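Community > Automation > Budgeting and purchasing

We use cookies to remember your login. Accept | Settings

Spare fingers vs. second gripper for bench cell handling grain

Posted 11/23/21 by tundham_bench

I have to submit an equipment request for one bench arm with a two-finger gripper. The job is picking up small vessels and moving loose grain between containers. The arm is already approved. What remains is end-of-arm tooling, and I can either buy a complete second gripper or put the money into finger sets. Flikatex quoted 134 per finger set. Cycle count is low. Dust is my main concern.
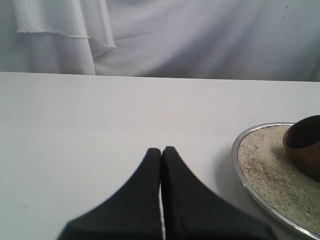 Tapered fingers closed, grain tray and brown vessel at right.

The narrow tips suit the vessel rim but I expect them to wear first. Which would you put on the request?

3 shares

ninov_cells

Finger sets. Order 2 and keep one on the shelf. Fingers are a consumable and the gripper body usually isn't. Put them on a separate line from the capital item, or purchasing will cut them with it. Also budget for:
- a dust cover for the wrist
- a tray with a deeper lip
- a mounting plate, if your arm and gripper differ in bolt pattern

Check lead time before you commit. Our October order to Riihimäki took longer than the quote said.

Helpful (257)

gripfan

just get the second gripper, you will want it later

Helpful (2)

rmk_tooling

Depends on what an idle day costs you. If the cell can wait for a repair, buy fingers. If it can't, price the spare body against the downtime and attach that sum to the request. Ask for the sealing rating in writing either way.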